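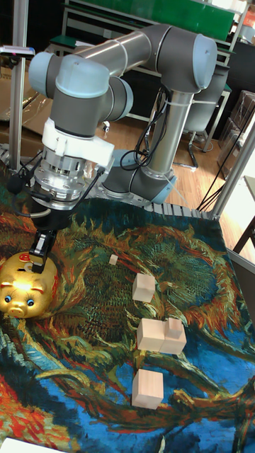 Small Towns, Big Screens: My February Festival Notes

February 2018

I came home from the Janside Short Film Days with a head cold, a tote bag I didn't need and a notebook full of scribbles I can barely read, so let me get this down while I still remember which film was which.

If you've never been, Janside is a tiny festival in an old dance hall with 68 seats, and you want to get there early because the back two rows are by the radiator (bliss!). The program ran to 15 shorts this year, split over two evenings, with soup in between. I had the lentil both nights.

My favorite by a mile was Kalliopi Krasniqi's "Ferry Weather," where two sisters argue about a coat for eleven minutes and somehow I was in tears by the end of it. She stayed to talk afterward and told us they shot it on a working boat with up to 400 passengers walking through the takes. You'd never guess! Berwyn Eynon's piece about a lighthouse radio club was slower, and I'll admit my mind wandered in the middle, but the sound was gorgeous and I've been humming the closing tune ever since.

I was less sure about "Revonex," the office comedy everyone had been talking up in the soup line. It has one very good joke about a stapler and then tells it again. My friend Zodwa loved it, and we disagreed about it all the way to the bus stop, which I enjoyed more than the film itself.

Next on my list is the Baltico retrospective, where they're showing three early features by Ankica Hodžić that I've only ever seen on a terrible tape. I've bought the full pass, and I'm hoping the long cut of "The Orchard Key" is on the bill, though the printed schedule just says "to be confirmed." If you're going too, leave me a comment and we can save each other a seat.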